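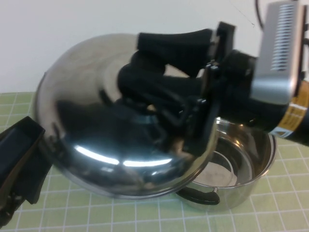

Big lid, steel pot, green cutting mat. Lid at a tilt.

Sunday, October 11, 2026

Pots again. Kanchan wants the cookware shelf sorted before the new bins arrive, so I spent the morning finding out which lids belong to which pots. The inventory says every pot has a lid. The inventory was written by an optimist.

The big domed one is the best of the lot and also the most annoying. Polished steel, shows every fingerprint, mirrors whatever is near it. Its handle is on the side, black plastic, a flat loop, so the thing never stacks with the others. Marina suggests hanging it from a hook by the loop. Fine by me, if she drills the hole.

Mat: keep the pale green one with the white grid under the pots from now on. The bare tabletop has enough rings on it already, and I know who made at least 2 of them (G.R., initials only, out of kindness).

Noise: dropped a lid at 38 cm onto the bare bench, then onto the mat. Mat is better. Magdalini, next door, did not need a meter to agree.

Labels: Stamatia's numbering runs up to 74 and skips the fifties. She says there was a reason in July. Leaving it alone.

Still to do:
– wipe the dome with the soft cloth, not the Zumitdale pads, which scratch
– find the small saucepan lid – last seen holding screws
– ask Grigoris for the Korkent catalog back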